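The town of Vikov will stop sending its textile waste to landfill from August, after the council approved a two-year sorting contract with the recycling firm Weidemann.

Under the plan, households can leave clothes, bedding, shoes and sewing scraps at 11 drop-off points, most of them next to existing glass containers. Sorting will be done at the former Gikex warehouse near the rail yard, where Weidemann has leased the ground floor.

Sânziana Avram, who runs the town's waste office, said residents threw away 124 tons of textiles last year and that nearly all of it was buried.

"Most people would rather hand it over than bin it," she said. "Until now we gave them no place to take it." 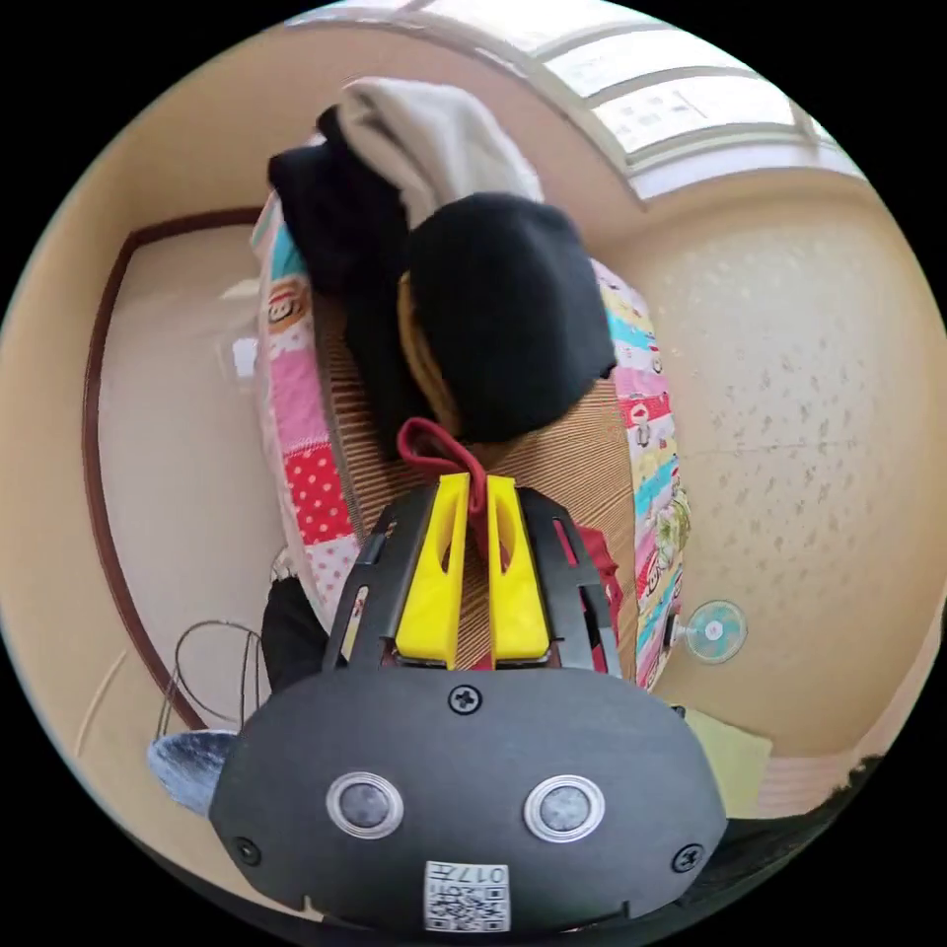 A dark red drawstring cord. Cords and ties will be accepted along with clothing.

Items in good condition will go to the secondhand chain Hito, which has 2 shops in the town center. The rest will be cut into wiping cloths or shredded for insulation. Carpets, mattresses and anything soaked in oil or paint will still have to go to the municipal depot.

The council expects the contract to pay for itself if 70 percent of the material can be resold or reused. Opposition councilor Silviu Jitaru voted in favor but questioned that target. He said prices for used clothing had fallen and asked for a review after the first winter.

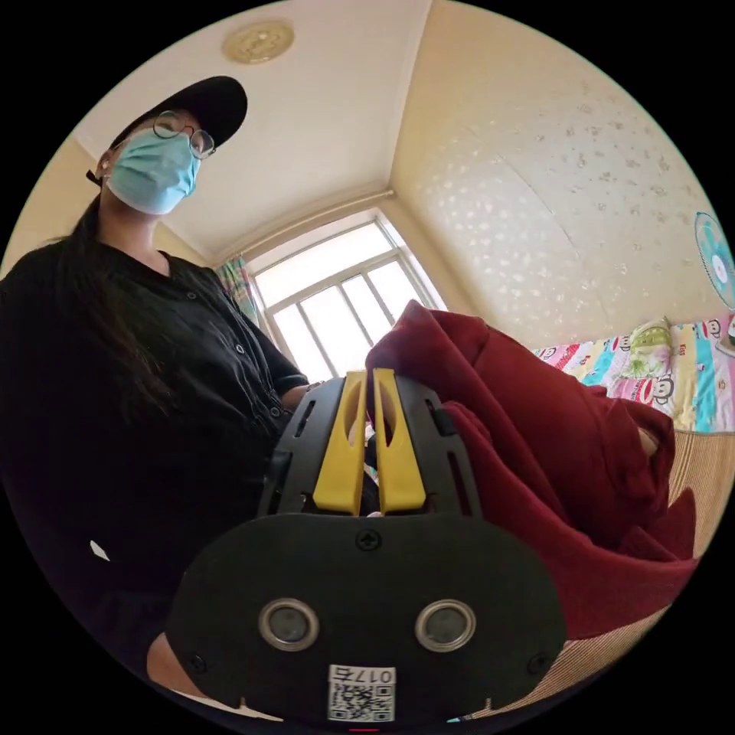 Drop-off points will be emptied twice a week, and the council has asked people to bag everything and tie the bags shut. Loose clothes get wet and can't be sold. Plain cotton shirts are wanted in any size, and a black short-sleeved one like the shirt shown, with its row of small buttons, can go in as it is — buttons don't need to be removed. Disposable face masks like the light blue one worn with it belong in household trash.

A map of the drop-off points will be mailed with the next water bill. The warehouse will also take bags directly until 6 p.m. on working days.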